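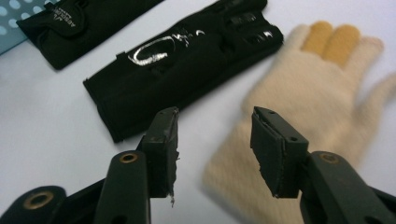
Henetti extends glove return program to all 14 depots

Workwear supplier Henetti will accept used knit and fabric gloves at all 14 of its depots beginning in March, following a trial at its Fontes site. Customers with a supply contract can return gloves in any quantity. Walk-in customers are limited to 200 pairs per visit.

The Fontes trial took in 948 pairs over one winter. Of these, 614 were washed, inspected and sent back to the customers that had returned them. The remainder went to Mukora, a textile processor, where knit gloves are shredded into fiber for padding and wiping cloths. Coated gloves are handled separately – the coating has to be removed before the knit can be shredded, and Mukora accepts them only in sealed bags.
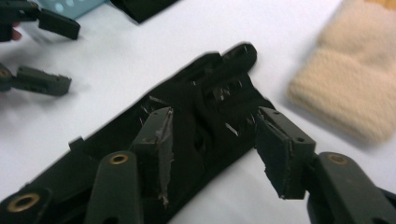
Loose white threads on black fabric.

Inspection follows a written procedure that Henetti revised during the trial. Each glove is checked at the fingertips, the thumb crotch and the cuff. A glove with a hole at any of these points is rejected. Loose threads alone are no longer grounds for rejection, provided the seam underneath holds when pulled by hand. Under the earlier version, any visible thread end sent the glove to shredding.

Gloves are inspected singly and paired again afterward by size, color and hand. Unmatched gloves are held for one month, then shredded. Henetti said left-hand gloves were returned in better condition at Fontes, and that it is considering the sale of single right-hand gloves to contract customers. 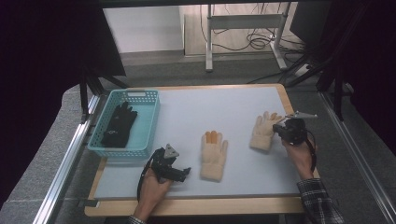 Photo: Henetti

Returned gloves must be dry and free of oil, solvent and paint. Leather, heated and chemical-resistant gloves are excluded, as are gloves used in food preparation. Customers should separate knit from coated types before drop-off; mixed bags will be accepted until the end of March and refused after that.

Washing will be carried out by Alleck, the laundry contractor used in the trial. Turnaround is set at nine working days from the date of collection. Prices per pair are unchanged from the trial and will be listed on the depot rate sheet.

Depots will take returns at the trade counter from 7 a.m. to 3 p.m. on weekdays. The Fontes counter also opens on Saturday mornings – returns left then are logged the next working day.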